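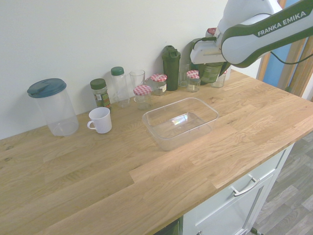
Unit 4: Setting Up and Looking After the Countertop Cell

Scope. These notes cover the arm, the gripper and the work surface. Control software is covered in Unit 5. Read the Pinero cell sheet before the lab session.

4.1 Work surface

The cell uses a wooden countertop against a wall. Objects wait in a row along the back edge, and the target container goes in the open middle area. Keep the front of the counter clear for the arm's return path.

Wipe the surface before each session. Crumbs under a jar tilt it enough to spoil a grasp taken from above. Check that the container sits flat and has no lid on it.

4.2 Object row

Mix the heights. A row of equal jars teaches you little about clearance. Clear glasses and clear plastic are left in on purpose: depth readings on them are poor, and you will need to note which grasps were planned from bad data. Objects with a handle or loop should be logged with the direction it faces.

Leave a finger's width on each side of anything to be grasped. Where one object stands behind another, the front one is moved first.

4.3 Gripper check

Power on with the emergency stop within reach. Then:

Home the fingers and open them fully.
Look at the finger pads. Replace both if either is worn.
Close on the Nowicki test block and read the width. An error over 2 mm means the fingers must be homed again.
Set the speed limit to 80 mm/s for the first run.

Approach height is 300 mm above the counter. Drop to grasp height only after the arm has stopped over the object.

4.4 Cable

The cable must hang free through the full range of wrist rotation. Turn the wrist by hand guiding to both ends of its range and watch for pull at the connector. If it tightens, refit the clip one link higher and repeat.

4.5 Service interval

Inspect the base bolts and the cable every 400 hours of run time. Enter the hours in the Teta log, with the finger pad change if there was one.

Reading for next time: Dutance handout, sections on payload and tool center point.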